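Unit 7: Setting Up and Looking After the Gripper Cell

Course notes, Automation Lab II. Bring these to the Wednesday session. You will need your lab login and the cell logbook.

1. What the cell consists of

The teaching cell is a six-axis Kakorow arm with a two-finger parallel gripper, mounted on a fixed pedestal. A wrist camera looks out along the fingers. The controller sits under the bench and runs Ninholm, the same software you used for the conveyor exercises. The simulated copy of the cell is built in Cakano and is kept on the lab server in the folder for this unit.

Every change to the real cell is made in the simulated cell first. If you change a finger, an offset or a camera mount, both have to match before anyone runs a program. Most of the trouble we had in November came from one group changing the tool offset on the controller and leaving the model as it was.

2. Before you power up

Check that the emergency stop is released and that the key switch is in the teach position. Look over the air line and the gripper cable where they pass the wrist. The cable should have enough slack for the last joint to turn both ways without pulling. If the outer jacket is worn, write it in the logbook and do not start the cell.

Wipe the finger surfaces with a dry cloth. Do not use solvent on the finger pads.

Power up in this order: controller, arm, gripper, camera. Wait for the ready light on each before switching on the next one. If the gripper is powered before the arm it will not home, and you will have to begin again.

3. Changing the fingers

The fingers are held by two screws each. Move the arm to the service position and open the gripper fully, then switch to teach and turn off gripper power at the side panel. Support the finger with one hand while you take out the second screw.

Clean the seat before fitting the new finger. A small chip under the finger is enough to tilt it, and the tips will then meet on one edge only. Put both screws in by hand, then tighten them a little at a time, going back and forth between the two. Fit the other finger the same way. Fingers are always changed as a pair, even if only one is damaged.

When both are on, restore power and home the gripper. Close it slowly on a strip of paper. The paper should be held across the full width of the tips. If it turns when you pull it, one finger is not seated.

4. Setting stroke and force

Full opening on this gripper is 70 mm. In Ninholm, open the tool page and enter the opening you need for the part plus 3 mm on each side. Start with the force at 20 percent. Raise it in small steps until the part stays put when the arm moves at normal speed, and write the final value in the logbook. A high force setting wears the pads and hides a badly seated finger.

5. Matching the simulated cell

Load the cell in Cakano and open the tool tree. Work through these steps in order.

Step 1. Enter the finger length and the tool offset from the controller. Copy the numbers from the tool page and do not round them.

Step 2. Set the finger model to low detail. The low-detail fingers are plain blocks without screws or pads. They load quickly and are good enough for checking position.

Step 3. Open the gripper in the model and switch to the wrist view. Both fingers should enter at the bottom, lean in toward each other, and have their tips at nearly the same height. A difference you can see at once usually means that one finger still has the old length. Check also that nothing is between the fingers before you go on. 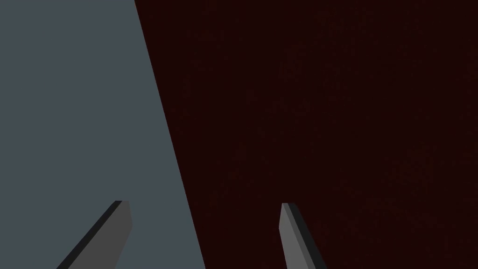
Step 4. Close the gripper in the model and check that the tips meet. Then open it again and compare the opening with the value on the tool page.

Step 5. Save the model under your group number and export the tool file to the controller. Ninholm will ask whether to replace the existing file. Keep a copy of the old one.

6. Weekly care

The group on duty does the following and signs for it:

Check the finger screws for tightness.
Inspect the pads and replace them if the ribs are worn flat.
Clean the camera window with lens tissue.
Run the homing routine and note any error codes.
Grease the gripper slides with Cù light grease, one small drop per slide.

7. For next time

Read the section on payload and center of mass in the lab manual. Each group should bring its saved model and its logbook page with the opening and force values filled in. We will start with the paper test on all cells.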